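A plate for the foam letters

Jul 24, 2025

In May we moved to Prumholm, and the kitchen table became also the play table, the post table and the place where everybody puts the keys. I have decided to write a little about how I keep it in order, as my sister asked me and the answer was too long for a message. 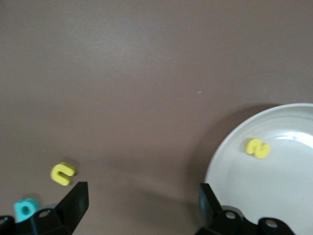 The worst were the foam letters. They came in a Fulteo bag with numbers mixed between them, and the bag tore in the first week. After this they lived everywhere. I found 13 of them under the sofa when we changed the carpet, and one inside a boot.

I tried first a box with a lid, from Caron. The box was nice but too deep, so the children turned it over to find one letter and then we had all of them on the floor again. Now I use a simple round white plate. The letters which are in play go on the plate, the others wait on the table beside it. The rim is raised a little, and this is enough to stop them from sliding away when somebody pushes the plate.

A yellow piece I still cannot name with certainty. It can be an S or it can be a 2, it depends on who is sitting where. The same problem we have with the yellow one that is an n, or a U if you turn it. My younger son says it is a horseshoe and I have stopped to correct him.

We tidy before supper and it takes 8 minutes, when I do not help. The tabletop is a brown with some mauve in it, and every crumb shows on it, so I wipe it after with a damp cloth and then I wipe it again.

Next I must think about the pencils.

Filed under: Home, Small order, Children's things

3 comments

adero_reader: We use an old baking tin for the same. It is louder, but they like the noise.

Mum of two: Do you wash the foam ones? Ours became sticky.

Author: Yes, in warm water with a drop of soap, then on a towel until the next day.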